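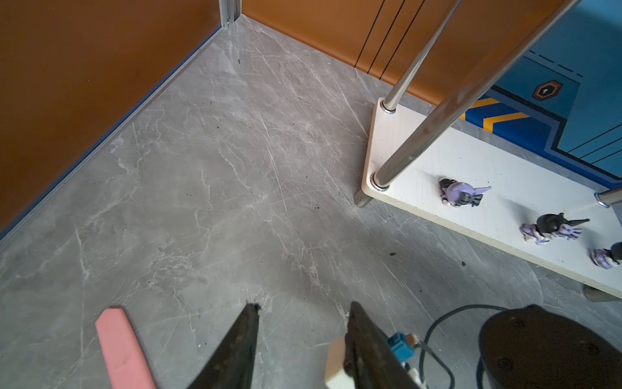
**Unit 4 handout – Evaluating a packaged two-arm bench cell**
Prepared by Tsion Hailu. Lab supervisor: Boris Dimitrov.

Read before the May lab block. Bring a printed copy; the bench computers are not to be used for reading notes while a cell is powered.

## 4.1 What is under review

The Drultosen cell is sold by Ajayi as a complete teaching kit: two small arms, a shared linear rail, walls, floor and a set of props. The vendor pitches it at colleges that want manipulation exercises without building a cell from parts. Our job in this unit is to decide whether the pitch holds for a second-year course at Erncombe.

The evaluation unit is on loan. Treat the vendor's sheet as a claim to be checked, including the parts that look obvious.

Terms used in these notes:

- **Cell** – the walled volume plus everything mounted in it.
- **Fixture** – anything that stays put during a trial. The white shelf table is a fixture.
- **Prop** – anything an arm is meant to touch or move. Figurines, blocks and the drink can are props.
- **Wrist view** – the image from the camera carried at a gripper.
- **Overview** – the image from the fixed camera.

## 4.2 Layout and reach

Both arms share one rail along the front of the cell, so their working areas overlap. The overlap is useful for handover exercises and is also where most faults will occur. Before any two-arm trial, work out which arm has right of way and write it on the run sheet.

The shelf table stands against the back wall, centred. It has an upper and a lower surface, and the lower one sits just above the floor. Reaching the lower surface is the harder case for three reasons worth modelling separately:

1. The top shelf limits the approach from above, so the gripper has to come in low and from the front.
2. The legs are chrome. Reflective cylinders give poor edges in the wrist view, and a segmentation threshold tuned on the coloured walls should not be assumed to carry over.
3. A prop near one end of the shelf puts a leg close to the gripper path. Plan the wrist angle first, then the rail position.

Students regularly solve the third point in the wrong order. If the wrist angle is left until last, the planner will often return a path that is legal for the tool tip and illegal for the camera module beside it. The collision model must include the camera module and the cable loop.

## 4.3 Cameras and background

The wall colours are part of the product. Orange and blue panels meet at the back, and there are printed stripes and chevrons on several faces. Ajayi's sheet says the patterning helps pose estimation. Test this. Take the same prop, place it once against orange and once against blue, and report detection confidence for both.

The marble-patterned floor deserves its own line in your report. Veining is low in contrast but irregular, and small dark specks on the floor can be returned as objects by a blob detector with a low minimum area. Set the minimum area from your own data.

Record wrist view and overview together. A wrist view alone may show a row of figurines at close range while telling you very little about where the other arm is. The overview covers that gap, at the cost of detail on the lower shelf.

## 4.4 Run sheet for the lower-shelf trial

Marks are given for the sheet as well as the result. Snežana Nikolaidis will check the sheets at the bench.

1. Confirm both arms are parked and the stop button is within reach of the person at the keyboard.
2. Place the props. Note each position against the shelf legs, and note anything left on the floor.
3. Start both recordings.
4. Jog each arm toward the shelf at low speed. Stop with the grippers in front of it and check clearance between the two wrists in the overview. 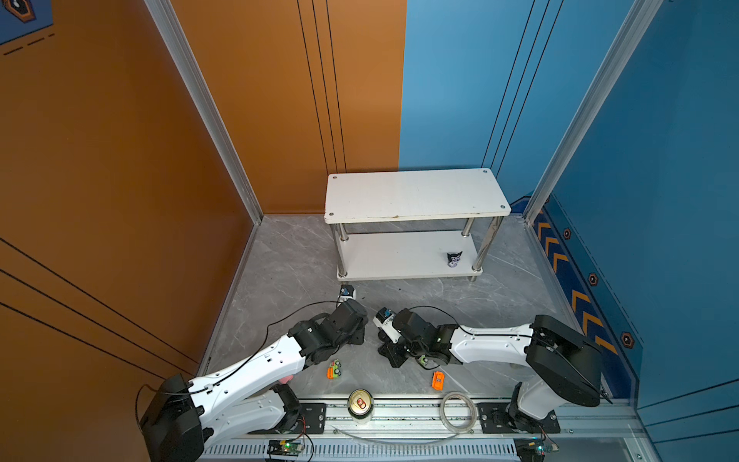 5. Move one arm only. The other holds position until the first has cleared the overlap.
6. Close on the prop, lift, and hold before retreating.
7. Log the outcome as *held*, *dropped* or *no contact*. Do not use "partial".
8. Park both arms before anyone reaches into the cell.

## 4.5 Service and support

The kit comes with a support plan handled by Bistico. It includes 2 remote sessions per term, and replacement parts are billed separately. The quoted lift-and-hold figure is 325 cycles between gripper checks. Your report should state whether that interval suits a class timetable, with working shown.

Questions about the plan go to Jasmina Angelovski, who holds the quote (ref. 1777). Please don't contact the vendor directly.

## 4.6 To hand in

- Run sheets, signed by both partners
- One plot of detection confidence by wall colour
- A recommendation of one page at most: buy, don't buy, or extend the loan – with the evidence for it

Late reports go to Ciarán Ní Bhriain at the program office.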